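Making Toast in Your Two-Slot Toaster

Toast is the best place to start with your Farkmont toaster, and you'll be eating it in minutes!

Before you plug in

1. Set the toaster on a flat, bare countertop or table, well away from curtains, paper towels and anything else that burns.

2. Check that both slots are clear of packing material.

3. Run it once with no bread. A light smell is normal the first time - open a window and let it pass.

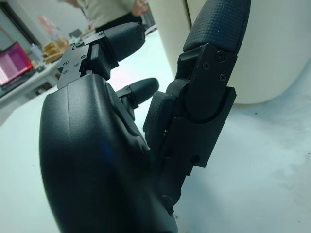 Can I leave the toaster plugged in between uses?
It's best to unplug it once you're done, and always before you clean it.

Toasting

4. Drop in your bread. One slice is fine - just use whichever slot you like.

5. Turn the browning dial to 2 for soft sandwich bread, or up to 5 if you love a really crunchy crust (we do!).

6. Press the lever down until it clicks. The heating elements will glow red while the bread toasts.

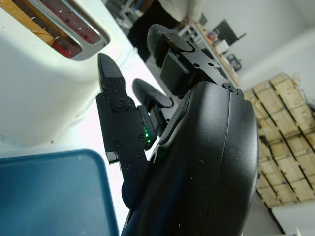 7. When the toast pops up, lift it out and get the butter on right away, while it still melts into every corner.

CAUTION: The metal around the slots gets hot. Never reach inside with a knife or fork. If a slice gets stuck, unplug the toaster and let it cool completely first.

Note: Frozen bread works beautifully too. Press the defrost button right after the lever.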